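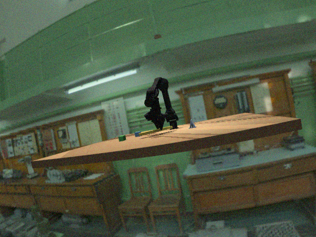
Thick wooden top, darker front edge.

Wood tops, quick notes. Wrote most of this on my lunch break so its in no real order. Covers kitchen counters, work benches, desks, anything made from a thick slab.

Everyday cleaning first. Damp cloth, drop of dish soap, wipe with the grain, dry with a second cloth. No soaking. No bleach sprays. Keep the scrubby green side of the sponge off it unless you like dull patches.

Oil. Plain mineral oil from the drugstore is fine for a kitchen. Warm the bottle in a bowl of hot water, pour a puddle, spread with an old T-shirt. Leave overnight, wipe off whats left. New top gets a coat every week for the first month. After that whenever water stops beading up. Don't forget the front edge and the underside, I skipped the underside on my first one and it cupped by February.

Rags: if you use linseed or any drying oil, lay them flat outside till they go stiff. Never balled up in the trash. They can catch fire on there own.

White rings from mugs. Dab of mayo, leave an hour, wipe. Sounds dumb. Works on wax, less on varnish. Black rings are another thing, thats iron and water. Oxalic acid powder, gloves, open window, follow the tub.

Dents. Wet cloth over the dent, iron on medium, few seconds at a time. Bare or oiled wood only. Small ones come right up. If the fibers are cut, you're sanding.

Sanding. Don't start too fine. 120, then 180, then stop for a bench. Kitchen top I go to 220. Vacuum between grits. I had a box of Plundham sheets that clogged in five minutes, went back to the Grultel discs and been happy since.

Sticky spots. Usually too much oil. Rag with a little mineral spirits, rub hard, let it air out. Still tacky next day, do it again.

Gaps and cracks. Hairline ones, leave alone, they close up when the humid weather comes back. Wider, fill with epoxy, tape the underside first or it ends up on the floor. Ask me how I know.

Screwing a top down: use slotted holes or figure-8 clips so the wood can move. Tight screws all round = split top. Wonel clips are OK, the screws in the bag are junk, buy better ones.

Hot pans. Trivet. Always. Scorch marks sand out but you lose a lot of wood doing it.

Cost of all this: under 18 dollars for oil and rags, more if you need discs. Beats over 900 for a new top, which is what I was quoted.

Next time, drawers that stick. Candle stub on the runners will do till then.

Contact | © Benítez Home Notes | Back to top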